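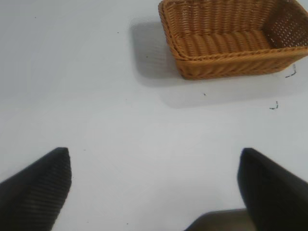 How to clean a wicker basket and keep it looking nice

Most of us have a basket somewhere that has quietly been gathering crumbs and dust for years, and I am no exception. I get through a fair few in my kitchen, for bread, for onions, for the post I don't want to open, and sooner or later every one of them needs a proper clean. Start by emptying it completely and putting it on a clear white table in good light, as you can then see what you are dealing with. The honey-coloured one I use for rolls has a floor of thick, rounded strands lying side by side, and crumbs love the grooves between them. The end wall is far more open, a sort of lattice that lets the light through, so it needs a gentler hand than the tightly woven front.

What you'll want to gather:

A soft, dry paintbrush, or a pastry brush you no longer cook with
An old toothbrush
A bowl of lukewarm water with a small squirt of washing-up liquid
Two clean cloths

1. Turn the basket upside down over the sink or the garden and give it a few good pats on the bottom. You'll be amazed (and perhaps a little ashamed!) at what drops out.

2. Brush the inside, always going along the strands and never across them. Leave the braided rim until last and work the bristles well into the plaits.

3. Dip a cloth in the soapy water and wring it out until it hardly drips. Wipe the whole basket, inside and out, using the toothbrush for any sticky patches. Please don't be tempted to soak it.

4. Go over it again with the second cloth, dampened with plain water.

5. Stand it somewhere airy, out of strong sun and well away from the radiator, and leave it for 6 hours. I usually do mine after breakfast and have it back in use by teatime.

If a strand has worked loose, tuck the end back in while the weave is still slightly damp and bends more easily. Line the basket with a cotton napkin before the bread goes back in, and next time you'll only have the napkin to shake out.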